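The mezzanine is open!

If you have climbed the dark staircase at Endport lately you already know — the upper level is finally ours to sit in. After a whole spring of looking up at it from our desks, we have tables, we have chairs, and we have the best view in the building.

Laine Rebane led the move, and she was right about nearly everything. She wanted people near the railing so they could look out over the atrium while they work, and it makes such a difference. You get the hum of the office downstairs without being in the thick of it, and you can wave at whoever is on the walkway across the way (Deividas waves back, try it). The first morning I brought a notebook up for half an hour and stayed until lunch.

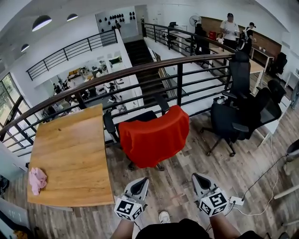 Mesh chairs by the railing, and the red one everybody wants.

The black mesh chairs came up from the old Mistby room and they are so comfortable for a long afternoon. But the star is the one with the red cloth over it! Parvathi Kurian brought the fabric in from home on a Saturday and draped it over the back and seat, and now people come up early to get it. She has enough left for 2 more chairs, so if you have a favorite color combination, tell her soon.

A few things to know before you settle in. The wood tables wipe down nicely with a cloth, so please give yours a quick once-over when you leave. Laptops can plug in at the power strip on the floor — step over the cables, and push your chair back in so the next person has a clear path. Coffee is welcome, with a lid please, as it's a long way down to the desks below.

Still to come: a bookshelf along the back wall, which Svyatoslav Moroz is building, and a few plants. Consuelo Ticona has offered cuttings from her kitchen window and would love some spare pots. We have almost 200 dollars left from the furniture money and would like to spend 100 of it on reading lamps before the evenings get dark again. Ideas go in the notebook at the top of the stairs.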